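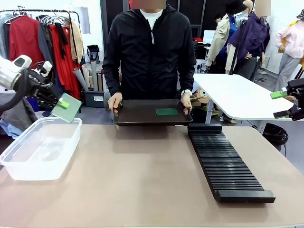 *Célula de lavado en Bovaseo: el brazo izquierdo con el plato sobre la cubeta, la bandeja en manos del operador y el escurridor ranurado a la derecha.*

## Mantenimiento de la célula de dos brazos: pads, escurridor y referencia de la cubeta

La célula de manipulación de platos de Bovaseo ha pasado la revisión prevista para septiembre. La intervención se ha limitado a las pinzas, al posicionado de los útiles sobre la mesa y a la secuencia de arranque. No se ha modificado el controlador ni la versión de software.

**Pads de los dedos.** Se han sustituido los pads verdes de ambas pinzas. Los anteriores se montaron en mayo y presentaban pérdida de adherencia en la zona de contacto, con deslizamiento del plato al inclinarlo sobre el agua. El cambio se hace con la pinza abierta y el brazo en modo manual. El alojamiento se limpia con alcohol isopropílico y se deja secar antes de colocar el pad nuevo. No debe usarse adhesivo adicional: el espesor extra altera la lectura de cierre y obliga a repetir la calibración.

**Fuerza de cierre.** Con los pads nuevos, el umbral de la pinza izquierda queda en 6 N. Emil Mayrhofer probó también 4 N, valor suficiente en seco, pero con el plato mojado se registraron caídas en la maniobra de salida de la cubeta. La pinza derecha conserva el ajuste anterior.

**Cubeta.** El recipiente de plástico transparente se coloca en el lado izquierdo de la mesa, con la boca hacia arriba y llenado parcial. El nivel se comprueba al inicio de cada turno. Un llenado excesivo moja la articulación de los dedos durante la inmersión y, además, provoca derrames cuando el plato roza el borde derecho - el punto de paso más ajustado de toda la trayectoria. La altura de paso se ha vuelto a grabar con el plato inclinado, posición en la que ocupa más espacio por debajo de la pinza.

**Escurridor.** El soporte negro ranurado trabaja en diagonal respecto a la mesa. La orientación es deliberada: reduce el giro de muñeca del brazo derecho en la inserción. Tras la limpieza de la mesa hay que comprobar el ángulo con la plantilla de Saraç y repetir el punto de enseñanza de la primera y la última ranura. Las intermedias se calculan por interpolación.

**Cambio de útiles.** La bandeja se retira o se coloca siempre con los dos brazos detenidos. Se sujeta por los lados y se mantiene nivelada hasta apoyarla. Silvan Hauser ha añadido una confirmación en pantalla antes de reanudar el ciclo; sin ella, el programa permanece en pausa.

**Ensayo de aceptación.** Se completaron 200 ciclos consecutivos con los nuevos parámetros, sin caídas. Los registros están en la carpeta compartida de Rudari, referencia 345.

**Pendiente:**

- Revisar el par de apriete de los tornillos de la muñeca izquierda.
- Pedir a Vemcombe un segundo juego de pads de repuesto.
- Actualizar la hoja de arranque con el nuevo umbral de cierre.

Las incidencias de la célula se comunican a Emil Mayrhofer, con indicación del brazo afectado y del paso del programa en el que se produjo la parada.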